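Speaker notes – "The Desk Drawer Museum: What Ordinary Stationery Tells Us"
Rowena Catacutan, March 19, 2023

Slide 1 – Hello
Wait for the doors to close. Thank them for coming out on a rainy morning (check: is it raining?). Ask who has a pen on them right now. Ask who paid for it. Let them laugh, then move on.

Say why I love this subject: big collections keep the fountain pens of presidents and poets, and I adore those, but I want the pen that wrote the grocery list! I want the folder somebody kept the gas bills in.

Slide 2 – How I got started
The Lund boxes. My neighbor's office supply store closed in June and I came home with 300 price cards, all handwritten, all in the same green ink. Hold up the card for carbon paper. Pass it around – ask for it back this time.

Slide 3 – Things that hold other things
Organizers, trays, racks, spikes. My favorite family of objects, because they show how a person thought the day would go. The in-tray is pure optimism. Tell the Ament story: three drawers labeled "Now," "Soon" and "Oh dear," and the third one was so full it had to be opened with a ruler. 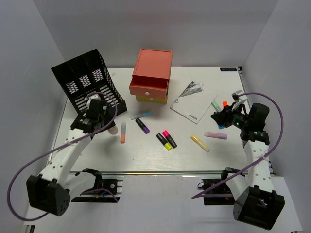 Black file organizer, near the left side of the table.

Ask the room: do you file by name, by date, or by pile? Show of hands. Pile always gets a cheer. Say that piles are a real system and people who use them can often find a page faster than I can find my glasses.

Slide 4 – Color
Slow down here, this is the part people write to me about afterward. Color is how we talk to our later selves. Read from the Kedus notebooks: yellow for "true," pink for "ask Mother," orange for "do not ask Mother." She kept that code going for 8 years and never wrote down a key. We worked it out from the margins, and it took most of a winter – a wonderful winter. 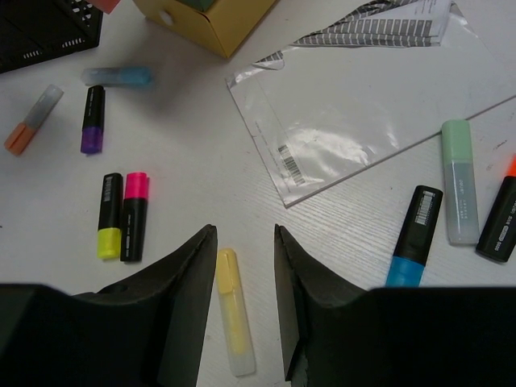 Then the question of how much to mark. Everyone has bought a used textbook where the whole chapter is yellow. I used to make fun of those, and I've changed my mind. I think the person was keeping themselves awake, and the highlighter was doing the job of a cup of coffee. Show the page from the biology book if there's time. Skip if we're past the halfway mark.

Slide 5 – What wears out
Erasers, obviously. Also the corners of ledgers, the click on a pen, the one binder ring that never quite meets its partner. Play the sound clip of 7 staplers (volume up first!). See if anyone can pick out the Kurnivo. A man in the front row got it last time and I nearly hugged him.
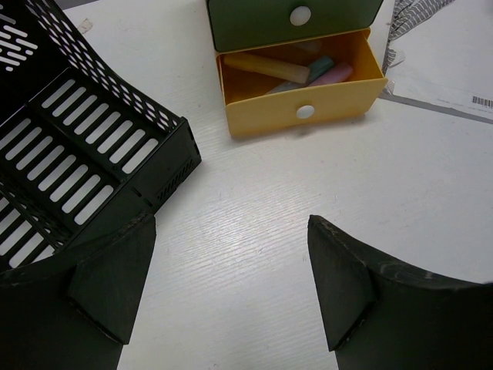 Slide 6 – Start your own
Keep it small. One shoebox is plenty. Put a slip of paper in with each thing: whose it was, where it sat, what it was used for. Ask older relatives while they're in the mood to talk, and write down exactly how they say it. My aunt called paper clips "little trombones," and I'd have lost that without the slip.

Don't clean anything! Ink stains stay.

Slide 7 – Questions
If it's quiet, offer the one about lefties and spiral notebooks. If somebody asks what things are worth, say about the price of lunch, and that I've never sold any of it.

Sign-up sheet is by the coffee. Bring the green ink card home.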